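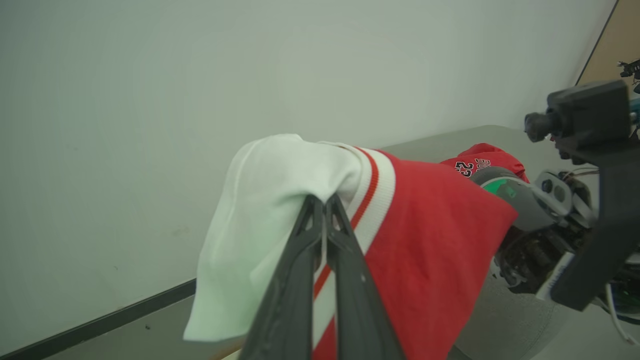 Martti Koivisto wrote:
> Does the red always get into the white panels? I have a pile of
> team jerseys to wash by Friday and I'm scared to put them all in
> together. What do you folks do?

Oh Martti, I have been there, and I'm glad you asked before running the machine! Red and white in the same garment is the worst of it, as you can't very well sort one half from the other. I wash ours cold, inside out, with nothing else in the load, and I never let them sit in a heap when they're damp. Read the care label too, if you can still make out the print on it. 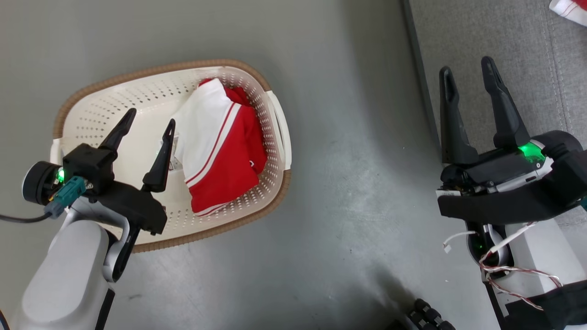 Red and white garment in the basket with the cord-like rim.

I do like a basket with holes in the sides for this kind of thing – the air gets at the cloth a little, and mesh or shiny fabric doesn't snag the way it did in my old wicker one. My order on the day goes like this:

1. Turn everything inside out, numbers especially, and pull the sleeves straight while you're at it.

2. Put the reds in the basket with any striped trim folded inward, and keep plain whites for another load.
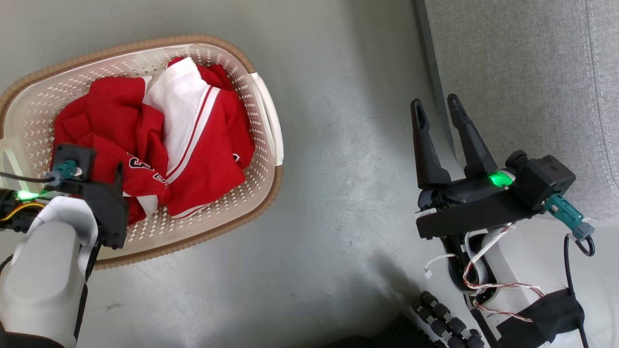 3. Wash cold on the short cycle, 50 minutes on mine, then hang them up right away. No dryer for printed numbers, please!

Let us know how they come out.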